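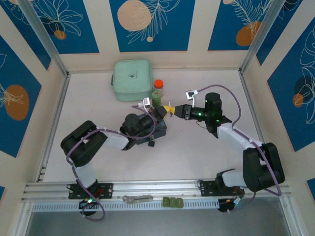

4. Sorting small items on the work surface

Section 3 covered the shelf bins. Section 4 is for the small stuff that ends up on the surface itself: cases, jars, bottles, cubes, clips. Most setup guides tell you to buy a tray first. We have tried a lot of trays and remain unconvinced. Work through the steps below before you spend any money.

4.1 Before you start

You will need a soft cloth, a pencil, and a strip of paper tape. The Perrin organizer kit also includes 20 printed labels. You can use them if you like, but plain tape works as well and peels off cleaner.

Allow 19 minutes for a first pass. The Clolow quick card says 2 minutes. We have not managed that, and we doubt the person who wrote the card did either.

4.2 Placing the items

1. Put the tall and closed items at the back. The mint-green zippered case goes left of center, with the jar with the red-orange cap to its right and the green bottle slightly in front of the jar.

2. Check every cap before you let go of the item. A cap that looks closed may only be resting on the thread. Turn it until it stops.

3. Keep the center of the surface for the one item you are handling. In the layout at the head of this section, that is the small yellow object. Finish with it before you pick up another.

4. Line up small matching pieces along the front rail. The three green cubes sit side by side there, with the metal piece to their left. Leave a finger's width between unlike items so you can lift one without knocking the next.

5. Mark the back row with short pieces of tape, one per item. Write the name of the item on the tape in pencil. Skip this step if you are the only one using the surface and you trust your memory. (We don't trust ours.)

Note: The Brarix version of this guide recommends sorting by color. Two green things can have nothing in common except being green, and a bottle does not belong in a row of cubes. Sort by size and by how often you reach for the item.

CAUTION: Do not store liquids on the front rail, even in a bottle with a tight cap. Wipe up any spill before you go on.

CAUTION: Small cubes and clips are a choking hazard. Keep them away from young children and pets.

4.3 The zippered case

Use the case for items that roll or get lost. Do not treat it as a place for everything without a place. If the zipper strains, take something out.

1. Empty the case completely.
2. Return only what you have used since February.
3. Close the zipper all the way around and set the case down with the lid up.

The Skusuvance catalog lists 134 inserts and dividers for cases of this general kind. We tested a few. They took up room that the contents needed, and we went back to using the case without one.

4.4 Checking the layout

Leave the surface as it is for a full working day, then look at it again. An item that has wandered from its tape probably had the wrong spot to begin with. Move the tape to the item and see if it stays put.

If the front rail fills up again within the day, go back to step 4 and remove whatever does not match. Larger items are covered in Section 5.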